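Re: White cloths and serving tubs for the supper
Posted in August, 7:42 pm, by the kitchen list
4 replies | 2 shares

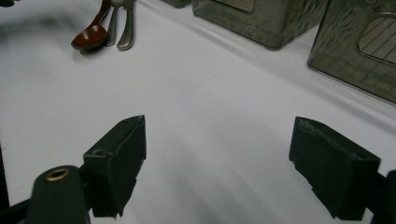 I can answer most of this, so I'm replying to the whole list. The earlier message is quoted below with my notes under each part.

> We have the hall from 4 pm. Do we want cloths on
> all the tables, or only the ones with food? I have
> white ones but they've been folded in a drawer since
> spring and I don't own a decent iron.

Only the food tables. Paper is fine for the rest. Don't worry much about the creases. If you hang the cloths over a shower rail the night before, most of the lines drop out, and what's left gets covered by dishes. A cool iron on the side that hangs toward the guests is enough if you want to do more.

Please check the length before you bring them. Our long tables are 72 inches and a cloth cut to exactly that size has no drop at the ends. Last year we had two like that and ended up pinning them, and the pins came out when people leaned on the corners.

> For the cold food, should I get more of the gray
> see-through containers? Meijer had plain clear ones
> but I don't know if they would stack with ours.

The smoky gray ones are what we have on the table now, and I'd stay with those. I tried the clear Stalia tubs at home and the lids don't fit ours, so we would be sorting two kinds of lids at the sink. Prolside makes a gray one too, but it's deeper and the short spoons slide down into it.

Set them in a row along the far edge of the cloth, utensils in a separate group at one end, and leave the middle open. People need somewhere to rest a plate while they serve themselves. When we filled the middle with bread and napkins, everyone was holding a plate in one hand and trying to open a lid with the other.

> How many forks? I have 20 good ones and the rest
> is plastic.

Keep the good ones for serving. We expect up to 100 people and the hall kitchen has its own flatware in the drawers left of the stove. I would still bring a box of plastic in case the dishwasher is slow again.

> Last thing, do we label the containers?

Yes. Masking tape on the lid and again on the side, because the lids get swapped. Write what's in it and whether it has nuts. Put the tape on before you fill them, it won't stick once the plastic is cold and damp.

Two things I still need from the list. Somebody has our large cooler from the Fandside picnic, the one with the broken latch. I don't mind the latch, I just need it back before the supper. And if you are bringing something that has to stay hot, tell me by the end of the month so I can work out the outlets. There are only two on that wall and the coffee takes one.

I'll be there at 4 to open up and put the tables out.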